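Vinomer replacement finger set for bin picking cells
Order code: VN-46
Price: £1,180 per set, excluding VAT
Supplied by Groltov, Pillham depot

The VN-46 is a set of metal fingers and pads for small pneumatic grippers working in open bins. Each set comes with two fingers, fixing screws, a pad kit and a printed fitting sheet. Air fittings and hose are sold separately.

Before fitting
Park the arm clear of the bin, switch the cell to manual and shut off the air. Let the line vent before you touch a push-in fitting. Take the old fingers off one side at a time and keep the shims, as they go back in the same place. Tighten the new screws to 4 Nm with the jaws open, then cycle the gripper by hand valve before you run a program.

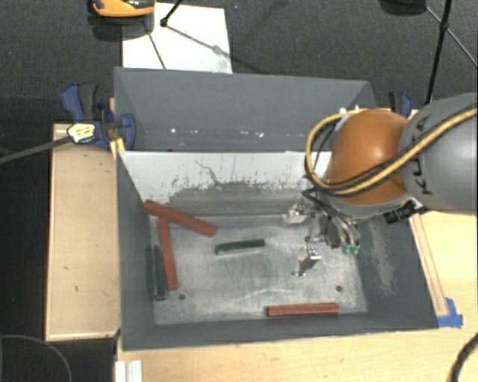 KUKA arm with pneumatic gripper over a metal bin, red and green blocks inside. Bin clamped at the table edge.

Checking the bin
If the bin has moved, the taught positions are out and the new fingers will hit the wall. Check the clamps every shift and nip them up if the bin rocks. Scraped paint on an inner wall is worth a look: measure the clearance on that side and re-teach the approach if it is under 11 mm. Bars lying close to a side wall need the slow approach setting.

Hoses and cables
Leave enough slack for full wrist rotation, but keep the loop above the finger line. Replace any hose that has gone flat or shiny at a bend. Do not tape hoses to the fingers.

Spares
Pad kit, screw pack and shims are stocked at Pillham. The Bhatt quick-change plate fits the VN-46 without an adaptor. Sets ordered before noon leave the same day. Worn fingers can be returned for regrinding, but bent ones cannot be repaired.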